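The Settling Interval

The Tollport procedure for handling soft produce ran to 11 pages, and the auditor from Nerivow had read all of them on the train. She had a pencil. By the time she was let through the second door she had put a mark beside one clause and left the rest alone.

The clause was 6. It said that with the fingers open and in position, the arm shall hold before closing, and that the hold shall be recorded. It gave no length for the hold. Every other clause in the section gave a figure. Clause 5 gave the opening of the fingers. Clause 7 gave the closing force, the rate at which it was to be reached, and the condition for abandoning the attempt. Clause 6 said only "hold."

"How long is the hold?" she asked.

The operator was a thin man in a gray sweater who had been at Tollport since before the procedure had a number. He was wiping down the back of a keyboard and did not stop.

"Long enough to record," he said.

"That isn't a duration."

"No."

She wrote that down. The log for the past quarter was on the bench in a ring binder, printed, one line per attempt, and she asked for a chair and began to read it. Each line had an entry number, a start time, the time the fingers were in position, the time they began to close, a result, and a set of initials. She subtracted the third column from the fourth on a sheet of squared paper. It was slow work and she did it without speaking.

The intervals were not the same. She had expected them to be the same, or else to vary by the small amount that a busy controller would introduce. They varied by far more than that. Some were very short. Some ran up to two minutes.

"Your hold time is uncontrolled," she said.

"It's controlled by me," said the operator. "I press the key."

"On what basis?"

He put the cloth away in a drawer. "There was an earlier version of that clause," he said. "It came over from Chiba in March with the rest of the section. It had a figure in it. The arm held for the figure and closed, and the operator signed the sheet. Then Plesach sent a man to watch us, the way they've sent you to watch us, and he asked whoever was on shift what they did during the hold. They said they waited for it to be over."

"And?"

"He asked what they were waiting to see. They didn't have an answer. So the figure came out."

The auditor turned this over. In her experience figures were put into documents after visits and were not taken out. She looked at the revision table at the front and found the entry, dated 07/11/2024, with the words "6: fixed value deleted" and no reason given. A reason was required. She put a second mark in pencil.

"What do you look for?" she said.

"Clearance on both sides. Whether the piece is standing where the plan says it's standing. Whether the cover is going to drag when the lower finger moves. Whether the plate is still where it was taught." He thought. "If I'm satisfied, I press. If I'm not, I open a deviation and back out. Backing out costs nothing at that point. After clause 7 it costs an apple."

"None of that is written down."

"No," he said. "That's a fair finding."

She asked to see a hold that had been recorded under the present wording. He turned the binder to a tab near the back, where the stills were kept in plastic sleeves, and took out the one for entry 412. She laid it next to her squared paper.

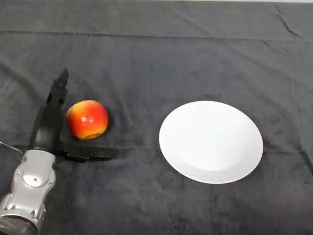 Entry 412. Fingers open at the apple, plate to the right. Clause 6.

She studied it for some time. She measured the gap at the upright finger with the edge of her ruler, and then the gap at the lower one, which was slightly larger. She looked at the creases in the cloth and at the plate.

"What did you decide?" she asked.

"Read the line."

She found the line. The third column was filled in and so was the fourth. The interval was the longest on the page. The result was in the operator's handwriting, and she copied it into her notes exactly as it stood, with the initials.

Then she drafted the finding. She wrote that clause 6 relied on the judgment of the operator and that the criteria for that judgment were not documented. She wrote that the criteria, as stated verbally, were sound. She recommended that they be added to the clause as four lettered items – clearance, position, cover, plate – and that a reason be entered in the revision table. She got as far as the box marked Required Hold Duration, which the Nerivow form did not allow to be left empty.

The operator had gone to the other end of the room and was setting up the next entry. She heard the arm start to move, and then stop.

She looked up. He was standing with one hand near the key, looking at the table. She looked at the table as well. Her pencil was on the form and she did not write anything with it.

"Well?" he said, after a while. "What do you see?"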